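Getting Ink Off Things, and Other Desk Drawer Business

Posted Mar 18, 2021 in Household

Every house has a drawer of pens, and every drawer of pens has a villain. Ours was a fat red one that came free with something, leaked its whole heart out over a stack of takeout menus and a cloth napkin, and then, when I picked it up to throw it away, wrote perfectly. I kept it. You see how these things go on for years.

What follows is what I know about ink, pens, and the tabletops they meet. Some of it I learned from my mother, some from Ailbhe Ní Mhurchú, who ran the office supply counter in Nirkville back when there was one, and the rest from ruining my own belongings.
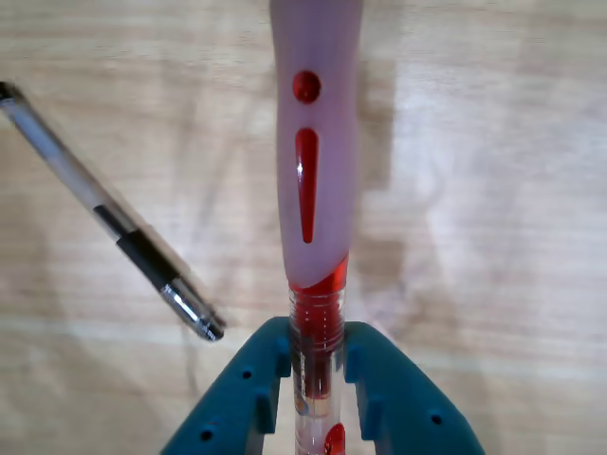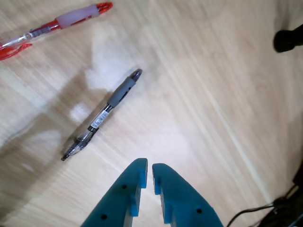
Sorting the drawer

Empty the whole thing onto newspaper. The temptation is to fish out the obvious duds and close it again, and I have done this every spring of my adult life. Empty it.

Get a sheet of scrap paper and scribble with each pen for a count of five. It writes, it skips, or it does nothing at all. The ones that write go back. The ones that do nothing go in the trash, even the nice one from the hotel. The skippers get one chance, described below, and no appeals.

While the drawer is empty, wipe it out. You will find a battery of unknown health, a key to a house you no longer live in, and a gray paste in the back corner that used to be an eraser. Old erasers can go soft and stick to plastic, so keep them in a little tin away from your rulers and pens. A mint tin is fine. Leave a mint in it if you want to confuse somebody later.

Waking up a ballpoint

Scribble on the rubber sole of a shoe. I don't know who first tried this, but the grab of the rubber gets the ball rolling when paper won't. Small tight circles, then back to paper.

If that fails, hold the tip in hot tap water for a minute with the cap or barrel off, dry it well on a rag, and try again. Please do not use a lighter. My neighbor Darragh Lenihan uses a lighter, and he has a brown mark on his kitchen counter the shape of Florida to show for it.

Gel pens are fussier. An air bubble is the usual trouble. Take the refill out, wrap the tip in a bit of tissue, tape it to the inside of a sock with the tip pointing toward the toe, and swing the sock in a circle a dozen times. Do this outdoors. Do it alone if you care what people think.

A cap that won't come off wants warmth and patience. Wrap a rubber band around the cap and another around the barrel, and twist gently while you think about something else. Pliers will get it off too, in several pieces.

Ink on fabric

Speed matters more than product. Put a folded paper towel under the spot, dab rubbing alcohol on top with a cotton ball, and keep moving to a clean part of the towel as the ink comes through. Dab. The person who rubs ends up with a stain twice the size and half as dark, and calls it progress.

Test a hidden seam first, and keep alcohol off acetate, silk, and anything with a tag that sounds nervous. Open a window, and don't do this next to the stove.

When the towel comes up clean, work in a drop of dish soap, wait 10 minutes, rinse cool, and wash as usual. Look at the spot before it goes in the dryer. Heat sets what's left, and after that you own a shirt with a dot on it. I own several.

Hairspray used to work well because it used to be mostly alcohol. Plenty of what's sold now isn't, so you can add stiffness to your list of problems. Skip it.

Ink on wood

Start by working out whether the wood has a finish. Put a drop of water somewhere that doesn't show. If it sits up in a bead, you have a finish and a fair chance. If it sinks in and leaves a dark patch, the wood is bare or close to it, and so will be your options.

On a finished top, try a damp cloth with dish soap first. It takes off more than you'd think if the ink is fresh. Next, a dab of plain white toothpaste (the paste kind, no gel, no sparkles) rubbed lightly with the grain and wiped off. Go easy, as it is a very fine abrasive and will dull a shiny surface if you get enthusiastic. Alcohol is the last thing to try, on a cotton swab, touching only the ink. It can soften shellac and some lacquers in seconds, and then you have a clear spot where the stain was and no finish around it.

On bare wood, you are sanding. Use 220 grit, go with the grain, and feather it out well past the mark so you don't leave a dish. Oil or wax the patch to match and expect it to look a little new for a while. Kai-wen Au, who sold me my kitchen table, said the way to deal with one ink mark is to put a bowl on it. I paid a lot of attention to his other advice and should have started with that.

Light tables show everything, dark ones show dust. Pick your misery.

Ink on walls, plastic, and people

Painted walls: damp melamine sponge, almost no pressure, and quit as soon as the mark fades. It takes paint sheen with it. On flat paint you may end up with a shiny clean circle, and there is always the option of hanging a calendar there.

Hard plastic usually gives it up to alcohol, but test first, as some clear plastics craze or cloud.

Permanent marker on a whiteboard: scribble over it with a dry-erase marker and wipe both off together. This one feels like cheating and I have never gotten tired of it.

Hands: cooking oil, then soap, then a few days of living your life.

Storing the survivors

Ballpoints don't much care how they lie. Markers do best flat. Gel pens keep well tip down, in a jar, with their caps on. Keep all of them off the windowsill and out of the car, where summer will turn the cupholder into a inkwell you can't dip out of.

One jar by the phone, one in the kitchen, and the drawer for everything else. If the jar is full, a new pen means an old one leaves. I am told other households follow this rule.

Reader mail

Ona Sproģis asks whether milk really lifts ink from a cotton pillowcase. My grandmother swore by it, and I tried it in October on an old one of mine. I soaked it overnight. By morning I had a slightly paler stain and a pillowcase that smelled like a school cafeteria. Use the alcohol.

Nevzat Özkan wants to know what to do about a pen that went through the wash and then the dryer. Check the drum before you do another load. Wipe any ink with alcohol on a rag, with the machine unplugged and the door open, let the fumes clear out completely, then go over it with soapy water and a dry cloth. Run a few old towels through afterward and see what color they come out. As for the clothes that were in there with it, I hope you like painting, because you have the outfit for it now.

Next time: candle wax, and why the iron is only half the answer.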